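12 March 2021

Second day of teaching the two arms by remote control, in the back bay at Brallier. I drive both at once, left hand for the left arm, right hand for the right, and the recorder saves whatever I do. The task is the marker and the paper cup. The Plinik software wants every run to start from the same home pose, and I kept forgetting to press the pedal first. I lost 4 runs that way before lunch.

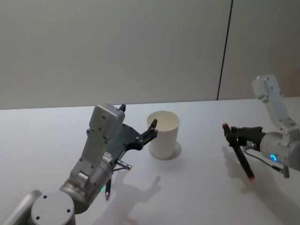

My left hand is the lazy one. It does well enough with big moves and then goes stiff near the end, when I should be slowing down. On the marker runs I had the left finger right by the rim of the cup and stopped there too long, with the marker held slantwise in the right gripper. Sfakianakis want the pauses trimmed to 2 seconds, so those will need editing or doing over. I did 20 good ones by three o'clock. My neck hurts. 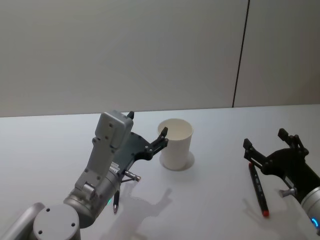 **Rotton**

I put my name on this page because the log and my own diary got mixed up on the shared drive in January, and I spent a whole evening sorting them. Total in the set is now 2,884 runs, counting the old ones. I moved my chair back a little after the break and that helped with the depth. I still reach too far with the right.
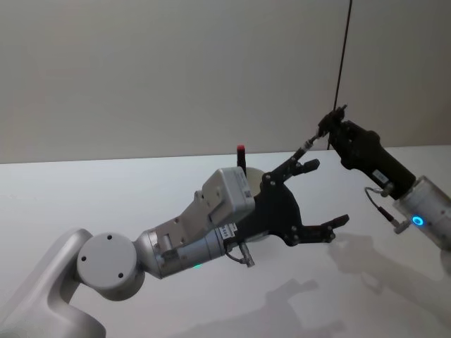 Too smooth is as bad as too jerky, according to the note left on my desk, and I should let a few of my small corrections stay in so the robot learns how to recover. I had been deleting those. I'll go through the trash folder on Monday and put back what I can. Home by six, soup, bed early.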